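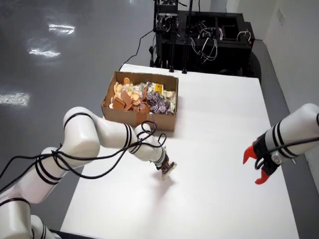

About Gramow

Hi, and welcome! I'm the person behind Gramow, a little movie site I run from my spare bedroom in Dutine. It started with one very long post about a thriller I'd rented by mistake (loved it, watched it again the next night) and it sort of snowballed. There are 791 reviews on here now, and I still write every one myself, usually way too late at night.

I mostly go for small movies that skipped the theaters: odd dramas, low-budget horror, anything with a good villain. Big releases get a look too, but I'm slow with those, so please be patient with me!
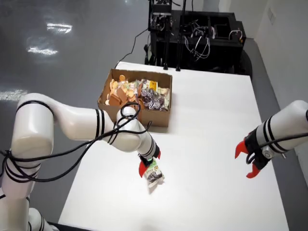

Movie nights

Every September we take over the back room at the Fuvus for three nights of movies picked by readers. It seats 50, tickets go fast, and snacks are included.

Say hello

Got a movie I should see? Use the contact form. My list is at 242 titles, but I'll happily bump yours up if you make a good case for it.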